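Notes from the Celtia open day

I'd been looking forward to the Celtia visit since September, and it was worth the early train. The workshop is smaller than I expected, up a flight of stairs above a bakery supplier, and the first thing they let us do was take a gripper apart. My kind of morning!

Clémence Gilbert looks after the hand-held grippers there and ran our session for up to 60 visitors, split into small groups so that everyone got near the bench. She started with the fingers, which take the most wear. A pair gets checked after every 100 hours of use -- she presses them together against a strip of card and looks for light coming through. If one has gone slack at the base, both are changed, never one alone. 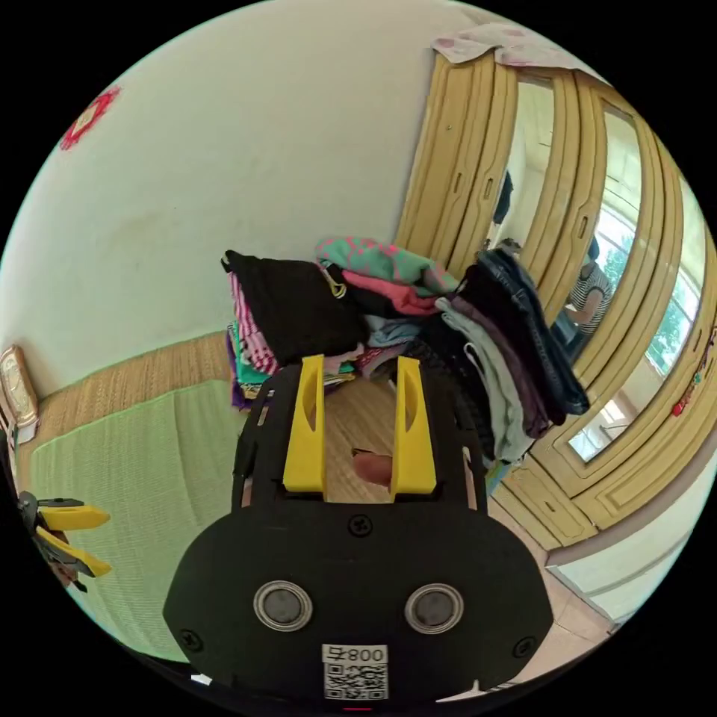
Cleaning was the part I scribbled most about, as we run two similar units at Arnura and have never had a proper routine. Clémence wipes the body with a barely damp cloth, then goes along the slots with a soft brush, working away from the screws. The label with the QR code, low on the body, gets a dry cloth only, and she scans it before and after each service so the log stays with the right unit. The little black screw just under the yellow fingers is checked by hand with a short driver, a quarter turn at most. I'd have leaned on it far too hard!

After tea we moved on to storage. Each gripper has its own padded tray, and the fingers go in slightly open so the springs aren't under load. There's a shelf of spares too, sorted by month of arrival, and a logbook called Ornuvine that looks home-made but is lovely to use (big buttons, one page per unit, no menus).

A chap from Benavides asked about calibration and got a full 4 pages of notes to take away. I have a copy, slightly jam-stained -- come and find me if you'd like to borrow it. Celtia is planning another session, and I've already put my name down.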